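3.2 Table height and the shared workroom

We came to table height rather slowly, I must admit, after many pleasant mornings spent talking with the people who use shared workrooms in Greltby and Dollau. Most of them had never given it a thought — a table was a table — and yet nearly everyone had a favorite, and could tell us warmly and at length why they went back to it. Light wooden tops came up again and again in these talks (see Figure 2).

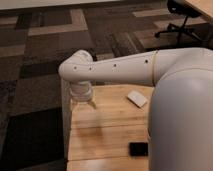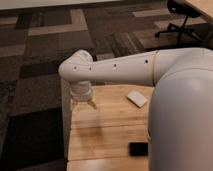
Figure 2. Light-colored wooden tabletop, two views.

Sumathi Chacko kindly read through all 20 interviews with us, and she noticed that people spoke of height and color almost in the same breath. A table of 700 mm was called "friendly" by two of our older sewers, who like to rest their forearms while they pin. We return to their remarks in Section 4, where the question of chairs comes in as well.

Related articles
Karaca: Chairs that stay put
Upadhyay and Grewal: Window light in the Ploltis reading rooms
Pant: Who sits where in May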